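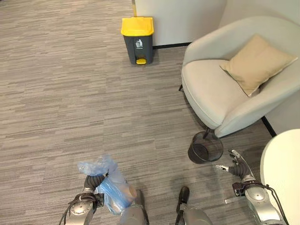 **Demonstration collection** is the recording of example movements from which a learning system is meant to work out a task. An operator guides the robot through a chore, such as carrying a bag toward a trash bin, and each run is saved as an episode.

How much this teaches is disputed. Svenja Widmer, reviewing the Huten set, found 89 episodes filmed in 4 rooms and doubted that the result would hold up in a fifth.

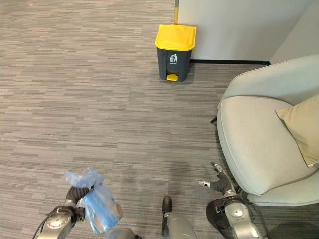
Does a larger set fix the problem? Only if the new episodes differ from the old ones — repeats mostly add bulk.

Wrist cameras add close views, but fast motion can smear them. The Bovier guidelines leave blurred footage to the reviewer's judgment, a loose standard.
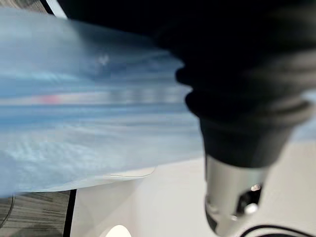

## Labeling

Kevin Heffernan had 14 episodes labeled twice and got conflicting end points. Few projects publish such checks.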